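Home | Notebook | Wash room | Stock | Log in

9 May 2024
posted by: wash room bench, Evstead

Red cloths again. Picking up from the Karkine trial, which stopped halfway when we ran out of the unscented powder. New box is in, 3858 on the lid label, use that one and not the old tub pls. 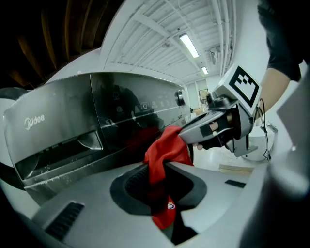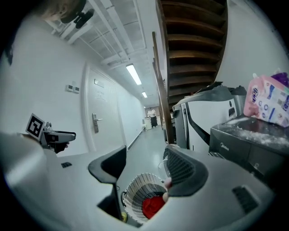

Red cloth at the Midea, and red cloth in the striped basket.

Filed under: Textiles / color loss

Question is still the same – how much red do the cloths give up per wash and does it land on whatever shares the drum. Tipoki want an answer before June, they're the ones who have to hand these out and get them back pink-edged and complained about.

Plan for this round:
- 21 cloths, all from the same bale
- one white cotton strip in with each load as the catcher
- short cycle, cool, no softener
- dry flat, no machine drying until the strips have been read

Weighed the lot dry before starting, 584 g. Scale was drifting a bit so zeroed it twice. Should get the same total back at the end minus lint, if not somebody has left one in a drum. Check the rubber seal!! Small cloths ride up into the fold and stay there, lost one that way for a week last time.

Powder specks round the Midea drawer, wipe before each load. Matters more than it sounds – dry powder on a damp cloth leaves a pale spot and then we are measuring the wrong thing. Cloth from the Skirkex batch had exactly that and we argued over it for an afternoon before anyone looked at the drawer.

Baskets: the small woven one is fine for carrying but dont leave damp red in it overnight. The pale bands will take the color, and I like that basket. Plastic tub for anything that has to sit.

Strips so far. First load strip clearly pink along one edge, rest of it ok. Second much fainter, had to hold it against a clean one by the window to see anyting. Third not read yet, still pegged up. Write the load number on the strip in pencil, the marker bled last time and gave us a nice blue halo.

Open:
- does vinegar in the first rinse do anything. Half of us say yes, no data
- is the fade even or only at the folds
- 3 cloths have loose hems, wash them but keep them out of the lint numbers
- ask Tipoki what temp they really run at, their sheet says cool and I have doubts

Next load goes in after lunch if the drum is free.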